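Clearing and sorting a mixed kitchen table before wiping down

Posted by Raíssa Fontes
22 July 2020

I am trying to write down a fixed order for clearing a table that gets used for both food and utensils. The table is light wood, planked, and it has to be clear and wiped between sessions. We are two people sharing the work in the Prumport kitchen and at present each of us does it differently, so things go back to different places and the sponge ends up wherever the last person left it.

What is usually on it when clearing starts:

- a rectangular green plastic tray with raised sides
- a round orange plate, which holds the sponge
- a dark bowl
- a folded cloth
- small cups, one of them metal
- one long utensil with a white handle
- produce: grapes, corn, a green chilli, a tomato or similar

My current order is produce first, into the tray, then the small cups into the bowl, then the long utensil, then the cloth and the plate last. My colleague at the Batista end does the utensil first and uses the tray for everything, including the cups. Both methods work in the sense that the table is eventually empty. Mine takes longer because I walk round to the back twice.

Specific points I would like settled:

Should the long utensil be lifted before anything else, given that it lies diagonally and blocks access to the front? Is it acceptable to have grapes and corn in the same tray? Should the sponge live on the plate at all, or is the plate to be treated as tableware and the sponge moved elsewhere? And is there any benefit in keeping the folded cloth at the back, or should it come forward to where the wiping starts?

The tray has an inside width that takes the corn lengthways with space left over, so capacity is not the issue. The wood is oiled, not varnished. I re-oil it every May and would prefer not to have water standing on it.

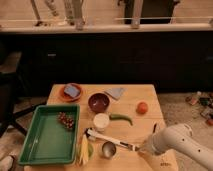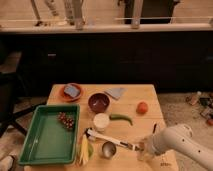 Valdir Marinho
Lift the utensil first. Your colleague is right on that point and wrong on the tray.

A long item lying diagonally divides the working surface in two. Anything in front of it has to be reached from one side and anything behind it from the other, and sleeves catch on it. Take it by the handle, put it straight in the sink or the rack, and the rest of the table can be cleared from a single standing position. If the blade or tip is sharp this also removes the one item that can hurt you while you are reaching over it.

After that I would work in this order:

1. Produce into the tray. Tomato first, as it is the only thing that rolls. Then chilli, then corn. Grapes last, on top, or at the end away from the corn.
2. Tray off the table completely. Do not leave it on a corner while you do the rest.
3. Small cups, carried by hand. I would not put metal cups in a glazed bowl - they mark the inside. If yours is not glazed it matters less.
4. Bowl.
5. Plate with sponge, together, to the sink.
6. Cloth, which is then used for the dry wipe.

Grapes and corn in one tray is fine for the few minutes it takes to get them to the fridge or the basket. It is not fine for storage. Corn in the husk sheds fibres and the fibres stick to the grape stems. If you store in the tray, put a divider in. A strip of stiff card cut to the inside height does the job and costs nothing.

The sponge on the plate is a sensible arrangement provided that plate is never used for serving. Pick one plate, mark the underside, and keep it for that purpose. It keeps the damp off the oiled surface, which is the main thing. A sponge left directly on oiled wood overnight will raise the grain and you will be sanding it out in May with 1000 grit, or coarser if it has been left longer.

On the cloth, leave it at the back. You want it out of the way of drips until the final pass. Wring the sponge well, wipe with the grain, then dry straight away in the same direction.

Jérémie Lecomte
I just put everything in the tray and tip it out at the sink. Never had a problem. You could get a bigger tray? Gonska do one, the 922, and it is deeper than most.

Marcelino Cordeiro
I would not tip a tray containing grapes into a sink, and I would not buy a larger tray either. A larger tray takes up table area and the table is the thing being cleared.

I agree with most of what Valdir has written, with two corrections.

First, the cups. Before they are moved, look inside them. A small cup on a preparation table quite often holds salt, oil or a measured quantity of something, and if it is carried in a cluster of three or four it will be spilled. One in each hand is the limit. This applies to lidded containers as well, as a push-on lid will come away if the container is picked up by the top.

Second, the order of tray and cups. I clear the small upright items before the produce. They are the easiest to knock over and the tray is the item most likely to knock them, particularly when it is being lifted from one end with weight in it. If the tray sits at the left, clear from right to left, finish at the tray, and carry it away last of the food items. That also deals with walking round to the back twice - you make one pass along the table and take front and back together as you go.

For the written procedure, I would keep it to one side of a sheet and fix it on the wall at the end where clearing starts. At Clorkville ours ran to several pages and was kept in a drawer. People followed it for a week. The version that has lasted is six lines long and gives a place for each item as well as an order, for example "sponge: orange plate, left of sink". Most of the disagreement between the two of you seems to be about places, so write those down first and let the order follow from them.

Raíssa Fontes
Thank you. Utensil first, then right to left, small items before produce, tray at the end. I will mark the plate and keep the cloth where it is. I have tried it once in that order and did not need to go round the back. The divider is a good idea but card will go soft with washed grapes, so I will look for a piece of plastic offcut.

Contact us | Copyright and terms | Back to top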